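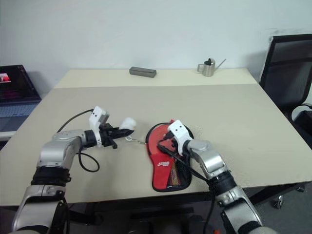
## 4. Ranger la raquette dans la housse

Valable pour les housses du club Lirkutau, salle Dzene. Les sacs Zirkora, voir section 7.

1. Dégager un coin de table. Housse à plat, manche vers soi.
2. Ouvrir le zip jusqu'au bout, sans forcer dans l'arrondi.
3. Essuyer les deux faces de la raquette. Chiffon à peine humide, pas de produit à vitre. Laisser sécher 60 secondes.
4. Glisser la raquette, manche en dernier. Si ça coince au col, ressortir et recommencer, ne pas pousser.
5. Refermer. Tissu bien à l'écart du curseur.

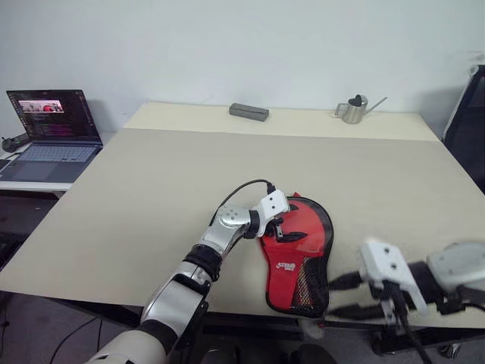

*Fig. 4a – Housse rouge et noire à plat, logo et poche filet vers le haut.*

> **Attention :** jamais de raquette humide dans une housse fermée. Le revêtement se décolle, et une plaque neuve c'est pas donné.

### Poche filet

6. Balles dans le filet, jamais dans le compartiment raquette (elles s'écrasent).
7. Clés, monnaie, badge : ailleurs. Ça raye les balles et ça finit par trouer le filet.
8. Secouer un coup au dessus de la table. Rien ne doit tomber.

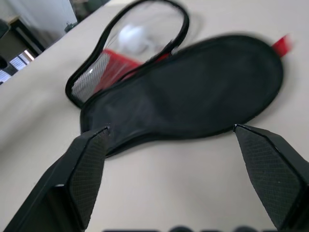

*Fig. 4b – Housse côté noir : balle blanche visible à travers le filet.*

**Notes**

- Filet déchiré : aiguille + fil nylon, points serrés. Au-delà de 60 mm, changer la housse (réf. Sokcombe 200).
- Zip dur : un peu de bougie sur les dents. Pas d'huile, ça tache.
- Lavage à la main, eau tiède, séchage à plat. Pas de seche-linge.
- Stockage debout ou à plat, rien de lourd dessus. Loin des radiateurs, surtout en janvier quand la salle est chauffée à fond.

Màj 12 juillet 2018, étapes 6 à 8 refaites.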